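Ground Improvement of Soft Clay by Preloading with Vertical Drains: A Review of the Plarnmont Depot Trial

Student project report, Soil Mechanics II
Submitted 15 July 2018

1. Background

Soft clay carries load badly and settles for years after something heavy is put on it. Preloading is the usual answer when there is time to spare. A fill is placed over the site, the pore water is squeezed out slowly, and the clay gains strength. Vertical drains shorten the path the water has to travel, so the job takes months where it might have taken decades.

That is the textbook account, and most of the reports I read for this project repeat it without much trouble. I chose the Plarnmont depot because its records were available through our department and because the contractor, Nultus, made a strong claim for it. The company's summary says the drains "achieved full consolidation ahead of program." I wanted to see what that rested on.

2. Site and soil

The depot stands on a flat river plain. A thin crust of stiff, dried clay covers a deep layer of soft gray clay, with sand underneath. The boring logs agree on the order of the layers but disagree on where the sand begins. Two of the logs also mention thin silt seams inside the clay. The others do not mention them at all, which could mean there were no seams or could mean the driller did not write them down.

Silt seams matter a great deal here. Water moves sideways through them easily, and a clay with many seams can drain fairly well without any help. If the seams run under the whole site, some of the credit given to the drains belongs to the ground.

3. What was done

Prefabricated band drains, sold under the name Yook, were pushed through the clay on a triangular grid. A sand blanket went on top to carry the water away. The fill was raised in 2 stages with a waiting period between them, so that the clay would not fail under the full weight. Total preloading time was 392 days.

Settlement plates were read through the whole period. Piezometers were installed as well, but the record from them is poor. One set stopped giving sensible values soon after the second stage, and the report treats it as "stabilized." A flat line can be a stable reading. It can also be a blocked tip.

4. Results

The report gives the degree of consolidation at the end of preloading as 88 percent. This figure comes from the settlement plates by the Asaoka method, which estimates the final settlement from readings taken at equal time steps. I repeated the plot from the tabulated readings. The points do fall close to a straight line, but the slope depends on which readings are left out at the start, and the report does not say which ones were.

Whatever the right value is, 88 percent is a different thing from "full consolidation." The two statements appear in the same document, four pages apart.

Strength gain was checked with a field vane in January, before and after being left unclear for one of the test positions. The increase is real in the upper part of the clay. Near the bottom it is small, and I could not tell it from the normal scatter of the test.

5. The smear problem

Pushing a steel mandrel into soft clay disturbs the soil next to the drain. This smear zone lets less water through than the natural clay. The design used a single ratio for it, taken from a project at Drirovari. I found no test showing that the Drirovari clay behaves like the Plarnmont clay – it is described as siltier and a good deal stiffer.

6. Comments

My view is that the preloading worked well enough for a depot yard. I am less convinced that the drains did what is claimed for them. There was no control area without drains, so the comparison is between a measured result and a calculated one. A small untreated patch with its own plates would have cost very little.

Secondary compression is left out entirely, and the yard will keep settling by some amount after handover. I would like to see the plates read again in later years. 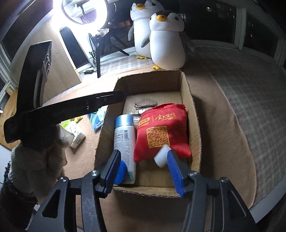

Nultus replied by email that a control area had been considered and dropped, as the client did not want one corner of the yard settling later than the rest, and that the early readings left out of the plot were those taken while the fill was still going up.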